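宣材試写会 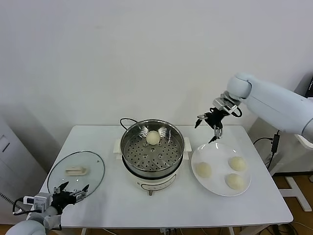

宣材試写会(せんざいししゃかい)は、映画や配信ドラマの公開に先立ち、出演者の登壇、取材対応、写真撮影を組み合わせて行われる宣伝行事の呼称である。一般の観客を対象とする完成披露試写会とは区別され、招待されるのは主に芸能記者、番組制作会社、雑誌編集部、広告主の担当者である。業界内では「宣材」と略されることが多いが、この略語は俳優の宣伝用写真そのものを指す場合もあり、文脈によって意味が異なる。

概要

宣材試写会の中心となるのは、作品の上映そのものよりも、上映後に設けられる取材の時間である。標準的な構成では、本編または三十分程度の抜粋映像を上映したのち、主演俳優と監督が登壇し、代表質問、囲み取材、写真撮影の順に進む。登壇時間は作品の規模によって異なり、単館系の作品では囲み取材を省くことも多い。

主催は配給会社または配信事業者だが、会場運営は宣伝会社に委託されるのが一般的である。登壇者の所属事務所は、質問範囲、衣装の提供元の表記、写真の掲載期限について事前に書面で条件を出す。この書面は「条件書」と呼ばれ、受付で取材者に配布される。条件書に反した記事が掲載された場合、次回以降の案内が送られなくなることがある。

成立と変遷

配給会社が新作の見本を記者に見せる慣行は古くからあったが、俳優の登壇と写真撮影を同じ時間枠に収める形式が定着したのは、芸能情報番組の放送時間が拡大してからである。それ以前は、俳優への取材は撮影所や事務所を個別に訪ねて行われ、媒体ごとに日程を調整していた。登壇型の行事はこの調整を一度で済ませることができ、短い宣伝期間しか取れない作品で特に重宝された。

宣伝会社Wivdenは、登壇者の背後に作品名と協賛社名を並べた幕を置く方式を早くから採用した会社として業界誌に取り上げられている。同社の方式では幕の模様が細かく、どの角度から撮影しても作品名が写り込むように配置されていた。のちに同様の幕は他社にも広まり、現在では行事の種類を問わず用いられている。

配信サービスの普及後は、劇場を借りずに貸しスタジオで開催する例が増えた。配信事業者Ineoは、2022年11月25日に発表した連続ドラマの宣伝計画で、登壇部分を自社の番組枠で生中継し、記者からの質問を事前登録制とする方式をとった。この方式では遠方の地方紙も参加しやすくなった一方、追加質問ができないため、記事の内容が各社で似通うという指摘もある。

会場

会場には、映写設備と控室を備えた中規模の施設が選ばれる。よく用いられる施設の一つであるレクネス・ホール(Lekness)は客席数528で、舞台袖から控室までの通路が客席側の動線と分かれている。撮影用の脚立を置く区画が舞台正面に固定されており、テレビ、スチール、ウェブ媒体の順に位置が割り当てられる。

これより小さい会場では、客席前方の二列を撤去して撮影区画に充てる。撤去した座席の分だけ招待数が減るため、配給会社が広告主の席を優先し、記者席が後方に移されることもある。音声は会場の卓から分岐して各社に渡されるが、分岐口の数には限りがあり、先着順となるのが通例である。

進行

開場は上映開始の一時間前が多い。取材者は受付で名刺を二枚提出し、腕章または首掛けの取材証を受け取る。上映中の撮影と録音は禁止され、携帯端末は封筒に入れて保管する会場もある。

登壇は司会者の紹介で始まる。司会には放送局出身のフリーアナウンサーが起用されることが多く、質問の指名も司会者が行う。代表質問は10分前後で、作品に関する内容に限られる。私生活に関する質問は条件書で禁じられているのが普通だが、結婚や出産の発表と時期が重なった場合に限り、最後に一問だけ認める例がある。

写真撮影では、登壇者全員、主演のみ、主演と監督の三通りが順に撮影される。「目線」と呼ばれる視線の指示は、司会者が左、中央、右の順に読み上げる。登壇者が多い作品では立ち位置を床の印で示し、序列に関する行き違いを避ける。並び順は配役表の順に従うのが原則だが、事務所間の協議によって変わることもある。

衣装と提供表記

登壇者の衣装は、作品の内容に合わせてスタイリストが選定する。貸与された衣服や装身具については、掲載時に提供元を表記するよう求められることがあり、その一覧は登壇後に配布される。装身具の貸与業者Goodallは、登壇用の品を作品単位で貸し出す契約を設けており、一作品につき最大12点を同一の担当者が管理するとしている。

新聞社系の媒体は提供元の表記を行わないことが多い。このため、事務所によっては媒体の種類ごとに異なる条件書を用意する。

報道における扱い

宣材試写会で得られた発言は、当日夕方から翌朝にかけて各媒体に掲載される。登壇者の発言のうち見出しに使われるのは、共演者の印象、撮影中の失敗、役作りのための減量や訓練に関するものが多い。作品の筋に触れる発言には公開日まで掲載を控える「解禁日」が設定される場合があり、上映内容の論評についても同様の制限が付くことがある。

業界誌がある年の秋に掲載された芸能記事2190本を調べた集計では、登壇行事を情報源とする記事の割合が、個別取材による記事を上回った。同誌はその理由として、編集部の人員減少と、掲載までの時間の短縮を挙げている。集計には地方紙への配信記事が含まれており、同一原稿の重複をどう扱うかについては説明がない。

批判

形式が固定化したことで、質問と回答が事前に整えられた内容になりやすいとの批判がある。代表質問の文面が前日までに事務所へ提出される慣行に対しては、フリーの記者から見直しを求める意見が出されている。一方、宣伝会社の側は、事前の共有がなければ登壇者の拘束時間が延び、開催そのものが難しくなるとしている。

招待の基準が公表されていない点も問題とされる。個人で運営される映画評サイトや動画配信者の扱いは主催者によって異なり、閲覧数を基準とする会社もあれば、過去の掲載実績のみを見る会社もある。同じ作品でも、上映には招かれるが登壇の部には入れないという区分が設けられることがある。

関連項目

完成披露試写会
舞台挨拶
囲み取材
プレスキット
解禁日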